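Section 4. Checking the Grasp in Simulation

This section applies to arms assembled from the Duvex plan set, whether built at home or in a shared workshop. It assumes that the frame, wrist, and gripper have been completed as set out in Section 3 and that the Stindar simulator is installed on the bench computer. The physical arm must remain unpowered until step 9.

4.1 Preparing the kitchen scene

1. Start Stindar and open the project file for the arm. Confirm that the wrist length in the project matches the length measured on the bench.

2. Load the scene named Clernero Kitchen. Allow the scene to finish loading before moving any joint.

3. Set the gripper closing force to 16 newtons. Do not use the value left over from an earlier session.

4. Set the view to the wrist camera. The remaining steps are judged from this view.

NOTE: Scene files saved before the August release open with the counter at the wrong height. Replace them with the current files — they cannot be corrected by hand.

4.2 Grasping the bottle

5. Bring the open gripper over the middle of the bottle. Approach at the slow speed setting.

6. Close the gripper and wait until the force reading holds steady. Compare the wrist view with Figure 4-1. 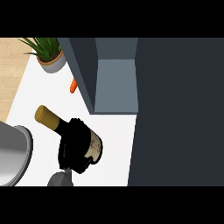 Figure 4-1. Simulated grasp at the middle of the bottle, with the capsule end pointing up and to the left.

7. Check that the capsule and the neck are clear of the fingers. The label may be partly covered. On a dark bottle, the line between glass and finger is difficult to see, and the builder should switch on the contact overlay before accepting the grasp.

8. Check the clearance to the cooking pot and to the cabinet. If the overlay shows contact with either one, open the gripper, return to the start position, and repeat from step 5.

CAUTION: Do not lift the bottle in simulation while the contact overlay shows red. The joint values recorded during such a lift can drive the real wrist past its stop.

4.3 Recording the result

9. Save the run under a new number and copy the joint values to the arm controller. Power may then be applied to the physical arm, with the main switch within reach of the operator.

10. Enter the run number, the closing force, and the name of the builder in the bench log. In a shared workshop, the entry must be made before the next user takes the bench.

The plan set was tested over some 111 simulated runs by Zoi Christodoulou, who also prepared the force table in Appendix B. Builders who fit Spanos finger pads in place of the printed pads should use the second column of that table.

4.4 If the grasp is not accepted

Error 21: The gripper closed without contact. Confirm the wrist length entered in step 1, and reload the scene.

Error 167: The closing force was not reached. Open the gripper fully and repeat step 3. If the error returns, inspect the finger linkage as described in Section 3.6.

For all other codes, see Appendix C.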